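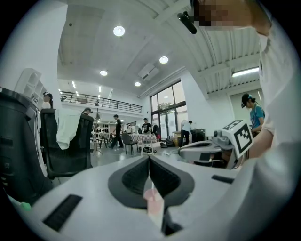

When Krum Jurić took over the big white room at Flustora, it was full of boxes from the previous tenant. "For two weeks we only carried things out," he says. "After that I promised myself that we will keep it open, with no walls inside."

He shares the room with his partner Sorin Ivanov and up to 20 other people, depending on the month. They pay 65 euros each for a place, and this includes the coffee.

The shelves were the first purchase. Ivanov wanted closed cupboards, but Jurić did not agree. "If a cupboard has a door, people put rubbish behind it. With open shelves you are a little ashamed, so you tidy." The chairs came later, second-hand, from an office in Brokach that was closing.

I ask what is the most difficult in such a room. "The noise," Ivanov answers at once. "Somebody is always walking from one side to the other. In the first year I was angry every day - now I don't hear it."

In June they want to paint the floor, and everything must go out again for a few days. Jurić is not looking forward to it. "I am 20 years older than most people here," he says, "and I know who will carry the shelves."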